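Netham Evening Classes
PC Strip-down and Rebuild, handout 3: inside the desktop
Notes by Hjørdis Viklund, September 21, 2021

Read before you come, bring it with you. Room 22 again.

What we're covering: board layout, power supply, processor in and out. Hard drives wait till next time. Laptops not till March so please stop bringing them in.

Before you touch anything
- Switch off at the wall, pull the lead, hold the power button in for a few seconds.
- Touch bare metal on the case. Do it again whenever you've been away from the bench.
- Sleeves up, rings and bracelets off.
- Screws in the pot, not on the carpet (we lost 21 last term).

1. Finding your way round the board

Start from the processor socket, everything else is easier to place from there. Square frame, metal in the middle. Memory slots are the long parallel ones next to it. Mounting holes for the cooler sit round the socket, check all of them before you order a cooler, spacing is not the same on every board. 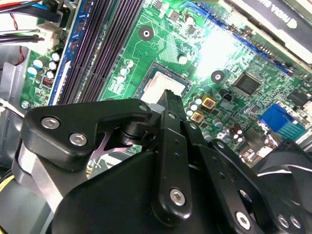 Fig. 1. Processor socket and memory slots.

Sketch your own board before unplugging anything. Rough is fine. Label the socket, slots, fan headers, main power plug, and put an arrow for which way the case front is. Chang worksheet has a blank outline if you can't draw.

Memory: clips open first, then lift straight up. Hold by the edges. The notch is off centre so it only goes back one way round, if it won't go don't lean on it.

2. Power supply

Metal box with the thick bundle of wires comming out. DO NOT open it. Not even unplugged for a week. It can hold a charge and there's nothing in there for us to mend, we swap the whole unit.

Things to read off the label, where you can:
- total watts
- amps on each rail (3.3, 5, 12)
- input voltage
- safety and efficiency marks. CE, the 80 badge and so on
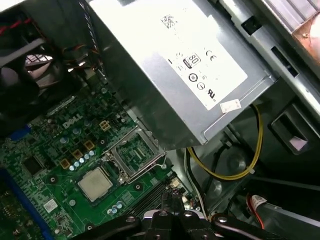
3. Wire colours

For the older style looms. Plain black ones exist, then you go by plug shape and the pin chart.
Yellow = 12 V
Red = 5 V
Orange = 3.3 V
Black = ground
Purple = 5 V standby
Green = power on

Don't cut cable ties unless you have a new one ready. Pull on the plug, never the wires. Main plug has a catch, squeeze it then rock gently.

4. Taking the processor out

Cooler off first. If the paste has gone hard, twist a little side to side, don't yank. Wipe the old paste off with a lint free cloth and the Uvitz cleaner (small bottle, lid back on please).

Then the lever. Push down, out to the side, up. Lift the load plate. On LGA sockets the pins are in the socket and the chip just has flat pads underneath, so a bent pin means a new board or a long evening with a magnifier. 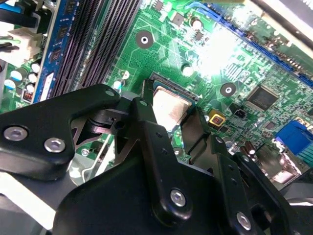 Hold the chip by two opposite edges and lift straight up, no sliding. Into the tray, metal side up. Don't touch the pads. Cover on the socket if its going to be left open for more than a minute or two.

Putting back: match the notches and the small triangle in the corner. Lower it, let go, no pressing. Plate down, lever down. The lever feels stiff, normal.

Homework
Find the make and model of the board in your machine at home and look up the socket type. Grusteo sheet, questions 1 to 6. Skip 4, it's wrong.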